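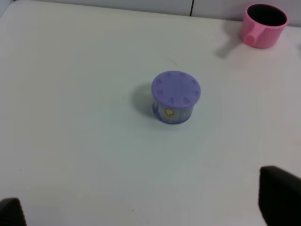

Nornside Verse Tiles, 400-word set

By Tollico. Designed by Els Schouten, word list by Els Schouten and Siebe Bosman.

$45.00. In stock. Ships from our own shelves.

Also as the 800 set (both boxes, one sleeve). Price for that one is on the order form, depends where you are.

What it is

Word tiles for writing poems. One word per tile, printed both sides, in a flat box with a lid that doubles as a tray. You tip them out, push them around, get a line, get another line. Then copy it down before someone sneezes.

Not magnetic. People ask every week. The magnetic ones are a different thing by other companies and they're fine, but they want a fridge and these want a table.

The part that makes ours different is the back. Front of each tile is the plain word. Back is the same word with the stress marks over it, so you can flip a whole line and see the meter. Read it out loud first, flip second. Teachers like this. Poets pretend not to and then flip them anyway.

What's in the box

Nouns, cream tile
Verbs, gray tile
Everything descriptive, pale green tile
Small words (the, of, under, until, and so on), white tile, and lots of them, see below
Line-break strips
A handful of blanks, take pencil, rub clean
Lid tray
Folded sheet with the forms on it: sonnet, villanelle, ballad stanza, pantoum, a loose haiku
Cloth drawstring bag for drawing blind

Note on the sheet: first printing had the villanelle refrains swapped in the last stanza. Fixed now. If you have the old sheet write to us and we'll mail the new one, no charge.

The word list

This is where the time went. Els started with a list from her own notebooks and it was all weather and birds. Lovely, unusable. You can't get through a kitchen poem with eleven kinds of rain. Siebe went the other way and wanted bus, receipt, elbow, voicemail. They met in the middle, mostly. Heron stayed. Drizzle stayed. Petrichor went, after some shouting.

No "soul." No "shimmer." If you need those, that's what the blanks are for.

Verbs come in present only, with loose ending tiles (-ed, -ing, -s) you park beside them. Irregular ones get their own past tense tile, so there's sang and broke and left. "Left" is marked as a verb but obviously you can use it for a direction too, we don't check.

Small words: the complaint about every word set we ever tried was running out of "the." So there are plenty of those. Same for "and," "of," "in," "a." If you still run out you're writing something very long and should probably look at the 800.

Rhyme

We didn't build the list around rhyme but there are clusters. Enough for a ballad stanza without much sweat. Enough for a Shakespearean sonnet if you're patient and not fussy about half rhyme. The Petrarchan octave is hard work, that's true with a pen as well.

Rhyme families have a tiny letter in the lower corner on the back. Same letter, same family. Eye rhymes share a letter in lower case. Ignore them if you write free verse, they're small on purpose.

400 or 800?

Get the 400 if you're one person, or a pair, or a class working in small groups with a box per group.

Get the 800 if you want longer poems, or if you lead a workshop and hate sharing. The second box isn't a repeat of the first. It's a new list, more place words, more body words, more work words, plus extra small words. Both boxes mix and the backs match.

You can buy the second box alone later. Same $45. It's called Box B on the order form.

For classrooms

One lesson plan comes free as a download, link goes out with the order email. Runs 45 minutes. It goes like this:

Blind draw from the bag, a small handful each
Make one line, no line-break strips yet
Read it out
Swap a tile with a neighbor, has to be a verb
Read it out again
Flip and mark the beats
Build up to a stanza if there's time

There's usually not time. Plan the stanza for the next class.

We get asked what age. If they can read, they can use it. The stress marks make sense from middle school up, in our experiance. Adults who "don't get poetry" do well with it, the tiles take some of the dread out of the blank page.

Using it with poems that already exist

Good trick from Siebe. Take a short poem the class knows, take out every verb, and have them refill it out of the box. Then put the poet's verbs back and argue. You find out fast how much weight the verbs were carrying.

Also works with line breaks. Lay a stanza as prose, hand out the strips, see where everyone cuts it. Compare with the printed page. No answer key for this one!

Size and materials

Tiles are thick gray board with a printed paper face, both sides. Corners are rounded. Short words get short tiles, long words get long ones, the height never changes so lines sit straight. Box fits on a bookshelf next to the tall paperbacks.

Type is Polleck, set large. We tried an italic for the small words and it looked precious so no.

Board dust: a new box has some. Tip the tiles out, blow, done.

Surface

Any flat table. Smooth is best, tiles slide well and you can nudge a whole line down with a ruler. On a tablecloth they catch. On carpet, no.

Care

Keep them dry. They're board, they swell. A wet tile can be pressed under a heavy book and will come back most of the way. Wipe with a barely damp cloth, wipe again with a dry one. No sprays.

Bag can go in a cool wash. Don't tumble it, the cord shrinks before the cloth does and then the neck wont close. 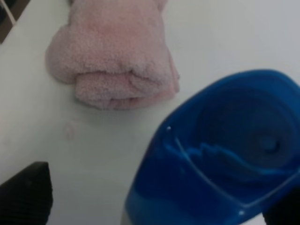 Folded towel, pink.

Lost tiles

Happens. Write and tell us the word, we'll send it. Postage only. We keep spares of everything in the 400 list and nearly everything in Box B. Most requested replacement is "moon," and we don't know where they all go.

If you lose more than a handful it's cheaper to buy the top-up pack, which is small words and endings only. Listed under Parts.

Bugti edition

Some of you remember the Bugti edition with the dark red tiles. Sold out, won't be back in that color. The printer stopped carrying the paper. Backs on those have the older style of stress mark, slash and dot instead of slash and cup, so they'll mix with the new set but your flipped lines will look odd.

Please don't send us Bugti boxes for exchange. We'd like to, we can't.

What people wrote to us

"Used it with my Tuesday-that-moved group. Two sonnets and a very rude limerick. Could use more animals."

"Bought for my daughter, took it over myself. The stress marks taught me more than a year of English did. Bag is a bit small for adult hands."

"Nice set. Lid is tight. I mean really tight."

Lid: yes. It loosens. New boxes are cut a hair bigger, and if yours is still stuck, squeeze the long sides and lift from a corner.

Questions

Can I publish a poem I made with the tiles?
Yes. It's your poem. They're just words. You don't have to credit us, though Els likes seeing them.

Is there a Dutch set?
Being worked on. The compound nouns are a headache, long tiles. No date yet.

Do the stress marks follow American or British speech?
American. A few words go either way and those have both marks, one above, one below.

What about one-syllable words?
Marked by how they usually fall in a line. "The" is light, "stone" is heavy. You can overrule it. Poets do it constantly.

Can you do a custom list?
Schools only, and only if you order enough boxes. Send us the list in a plain file, one word per line, no caps. Proofs go out first and you sign off on spelling. After sign-off any typos are yours.

Do you ship gift wrapped?
No. Brown paper and string on request, put it in the notes field.

Shipping and returns

Orders packed the next working day. August is slower, the shop is closed for part of it and mail piles up.

Returns fine if the shrink band is still on. If it's been opened, talk to us first. Damaged in the mail, send a photo and we replace it, keep the old one for spare tiles.

School purchase orders accepted. Put the PO number on the form or it gets stuck with us and nothing moves.

Page updated Feb 24, 2022. Price same as before, new lid, corrected forms sheet. Box B photos to come.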